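Subject: Re: [hurnimthorpe-allotments] Comfrey, again

Morning all,

Kettle's on and I've got my notebook out, so I'll have a go at the comfrey question before I go down and get muddy.

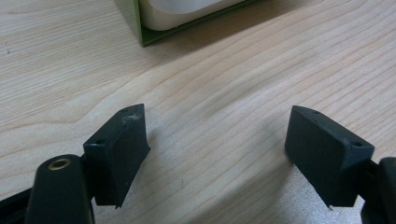
The bit I wanted to answer was this:

> I put in a row of comfrey along the back path last spring and it's
> enormous. Everyone says to make feed out of it but I've read three
> different recipes and they all disagree. Do you add water or not? And
> is the smell as bad as people make out? I'm on one of the small plots
> by the gate so there isn't anywhere to hide a barrel.

Yes, the smell is every bit as bad, I'm afraid! I did it with water my first year, in an old dustbin with a lid that didn't fit, and the people on the next plot were very polite about it for a fortnight and then they weren't.

I do it dry now. Pack the leaves into a length of drainpipe with a cap on the bottom end and a small hole drilled in the cap, stand it upright against the shed, and put a weight on top (mine's a pop bottle full of sand on a string). After a couple of weeks you get a thick black liquid dripping out into whatever you've put under it. It hardly smells next to the wet way, and the pipe takes up no room, so it ought to suit a plot by the gate.

I use 10 ml to a litre of water for tomatoes once the first fruits have set. Peppers get the same. I wouldn't bother with it on carrots.

Wear gloves when you cut it, the hairs on the stems bring my arms up in a rash. And think hard before you dig any of it out - every scrap of root left behind comes up again. If yours is seeding itself about, it may not be Bocking 14, in which case take the flowers off early or you'll have it all down the path.

I've got 69 pots of leek seedlings that need homes, by the way, and I can't possibly plant them all. They're on the bench outside plot 200, help yourselves, but please bring the pots back. I'm usually there till four.

Does anyone know if the water's back on at the top end?

Cheers,
Plot 200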